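Plener says its picking arm at the Furport warehouse is fixed. The technician who looks after it is less sure.

"They told me it was a software hiccup," she said on Thursday. "It dropped 8 boxes in one shift. That's a long hiccup."

The arm, sold under the name Hurkon, would report a firm grip and swing away with its fingers still open. One box slid up to 4 feet, into a walkway. The vendor counts 200 clean picks after the update as proof.

"Who picked the boxes for that test? They did," she said. "All the same size, all lined up."

She wants the grip signal checked against a second sensor – a request she has made twice, in writing.

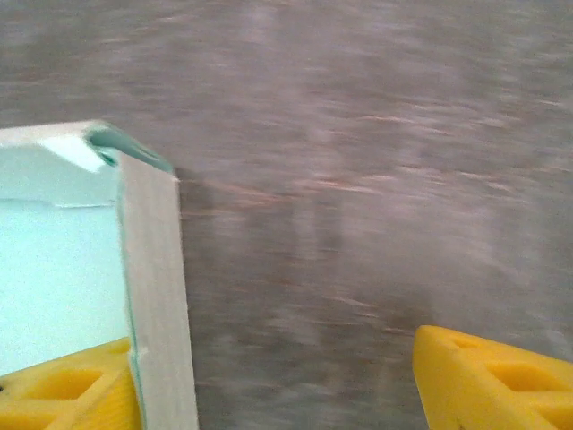
"And I want the walkway moved. It's paint on a floor, it would take 2 hours. Until then I stand on the other side of the fence, and so does my crew."

Plener did not answer our questions about the walkway.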